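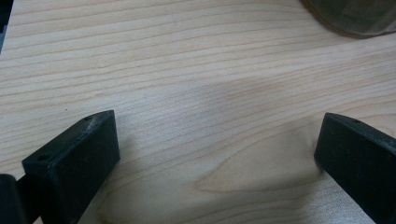 Veta clara sobre el tablero de una mesa.

Tiempo de lectura: 3 minutos

Dejen las casas de pueblo un poco en paz

Llevo tres veranos alquilando casas rurales y ya no distingo una de otra. Pared blanca, cojín de lino, una palabra en inglés sobre la cama. La última, en Furasano, anunciada como «auténtica casa de labranza». De labranza quedaba la puerta. La cocina la habían partido en dos para sacar otro baño, el granero era un «loft» y en la bodega había una bicicleta estática. Una.

Escribo esto deprisa y con cierto enfado, aviso.

Entiendo el negocio. Rosalba Ruggiero, que me alquiló la casa y es persona amabilísima, me lo explicó en el patio: con seis habitaciones y seis baños se cobra una cosa, con seis habitaciones y dos baños otra muy distinta. Este verano pedía 650 la noche por la casa entera y la tenía llena. El vecino de abajo, que no ha tocado nada, pide 128 y le sobran semanas. Contra eso no hay discurso que valga, ya lo sé.

Pero algo se pierde, y no es nostalgia de señorito. Una casa de campo vieja estaba pensada. El fuego en la habitación donde se vivía. El grano arriba, seco. El vino abajo, fresco. Los animales pegados a la pared del dormitorio, que olerían lo que olerían pero calentaban. Se entra en una de esas casas y se entiende cómo pasaba la gente el invierno sin que haga falta un cartel. En la de Furasano había cartel, por cierto. Plastificado.

Y luego el calor. Muros gruesos, ventana pequeña, y viene el arquitecto y abre un ventanal al sur de parte a parte. Precioso en enero. En agosto, aire acondicionado día y noche, la máquina atornillada a la fachada de piedra. Faustine Deschamps, con la que comparto estas vacaciones desde hace años, acabó durmiendo en la bodega. Al lado de la bicicleta.

Me dirán que la alternativa es la ruina. A veces sí. He visto en Zivano tejados hundidos con la higuera saliendo por la chimenea y firmaría cualquier reforma con tal de no ver eso. También me dirán que quién soy yo, que vengo dos semanas. Cierto también. Los que viven allí todo el año quieren ducha con presión y una cocina donde quepa el lavavajillas, y hacen muy bien.

Lo que no trago es lo otro – el vaciado completo para gente de paso y encima venderlo como tradición. Si van a hacer un hotel, que lo llamen hotel. Si queda casa, que quede algo: la chimenea donde estaba, el suelo aunque baile, la mesa grande. Haiyan Fan y Aiguo Fang arreglaron así la suya, poco a poco, en cuatro inviernos. Baño nuevo en la antigua cuadra, tejado nuevo, cables nuevos y para de contar. La escalera sigue siendo un peligro. Agarrarse a la soga y listo. Allí se cena en la cocina porque no hay otro sitio, y no hace falta más.

Yo pediría poco. Que los ayuntamientos que dan ayuda para rehabilitar miren tambien por dentro, no solo la fachada y el color de las contraventanas. Que los anuncios pongan una foto de antes. Y que los que alquilamos preguntemos alguna vez, antes de reservar, dónde estaba el fuego. Si el dueño lo sabe, buena señal. Si contesta con la clave del wifi, pues hay más casas en la comarca.

El año que viene, la de 128. Ya le he escrito al hombre. Dice que lleve mantas y que el perro no muerde, aunque ladra muchísmo.

También en Opinión
El huerto que nadie quiere heredar
Peiyu Jiang: diez días sin coche en Zivano
Contra la piscina obligatoria
Vendimiar con prisas, beber despacio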